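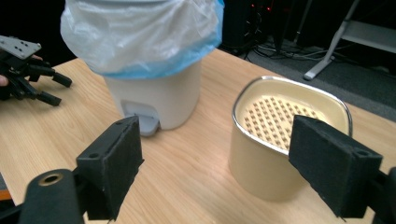

White pedal bin with a bag over the rim, on the wooden table, with an open container beside it.

How to hand the bin liner task over to a robot cell without losing the people who know it

Changing bin liners takes up more of a cleaning shift than most managers expect. At the Kendwood site the task covers 93 pedal bins over 2 floors, emptied once per shift. The procedure below is the one used there to move part of that work from the cleaning crew to an automated cell, and to work out what the crew would do instead. It assumes that you already have a gripper-based cell and someone who can operate it.

1. Record how the task is done now

Ask the people who do the job to show it at normal speed, then again slowly. Record both hands. A liner change is usually written up as one step, but for planning purposes split it as follows:

Open the lid with the pedal.
Gather the used liner and lift it clear.
Check the inside of the bin.
Open the new liner and lower it in.
Fold the top edge over the rim.
Close the lid.

Have the crew correct the list before anyone programs from it. At Kendwood the check inside the bin was missing from the written work instruction, although every cleaner did it. Two of them also left spare liners under the one in use, and that had to be agreed on as standard or dropped. It was dropped.

2. Collect demonstrations on a table

Work on a table first. Floor height adds reach problems that have nothing to do with handling the liner. Use a bin of the same type as the ones in service, with its pedal facing the operator, and place one other object near it so that the cell does not learn an empty surface.

Demonstrations should come from the cleaning crew as well as the technicians. Pay them their normal rate for it and schedule it inside the shift. Blocks of 9 demonstrations, followed by a change of bin position, gave more usable data at Kendwood than long sessions with the bin left in one place. The total used for the first version was 284.

Discard any demonstration in which:

the liner is torn before it reaches the rim
the bin is moved by more than its own width
the operator has to stop and start over

Keep the ones where the liner folds unevenly but stays on. They are common in normal work.

3. Decide what stays with people

Thin film is difficult for two-finger grippers. It balloons with trapped air, and the pads can close on two layers instead of one. Do not promise the full task at the start. The split adopted for the first period was:

Cell: lifting out the used liner, placing the new one.
Crew: checking the inside, wiping down, anything sharp or leaking, any bin the cell has rejected.

Write the split down and post it where the carts are kept. If it changes, change the posted sheet on the same day.

4. Redo the shift plan before go-live

Time removed from one task tends to be filled twice, once by the supervisor and once by the schedule software. At Kendwood, over an hour per shift was released on paper. Abelardo Betancur, the shift lead, put half of it into the wipe-down that had been skipped on busy days and left the rest open for rejected bins. After the first month the open part was nearly all in use - the reject count was higher than planned on Monday, when the bins are fullest.

Job titles and pay grades should be settled at this point. A cleaner who clears faults on the cell is doing a different job from the one in the contract, and the Brevora scheduling sheet in use at the site had no code for it. One was added in August.

5. Run both methods side by side

Keep the manual round in place for one floor while the cell serves the other, then swap. Log rejected bins, torn liners and stops. Let the crew write the log entries in their own words and sort them into categories later. Entries such as "bag stuck to itself again" point to a liner storage problem more quickly than a fault code does.

Stop the trial if the crew is spending more time on faults than the manual round used to take.

Parts to keep on hand: spare finger pads, one roll of liners from the current batch, one spare bin of the service type.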